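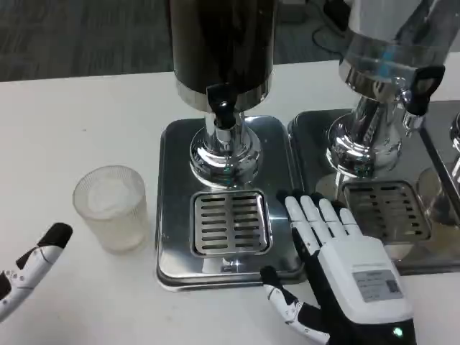 5.2 Early releases

Of 114 pouring trials at the Kustbridge site, 10 ended with the cup let go before the lever was shut. The controller, Arkeo, logged every one of them as a success - its check asked only whether the hand was open at the end, and the hand was certainly open. Figure 3 shows the workspace.

Figure 3. Dispensers, cup and both hands at the pouring station.

We traced the fault to glare. Polished trays gave the depth sensor a second, imaginary tabletop, and Arkeo set cups down on it with great care. Bo-ram Bang's matte tray liners cut early releases to 2 in the next 129 trials. The carpet has not been tested further.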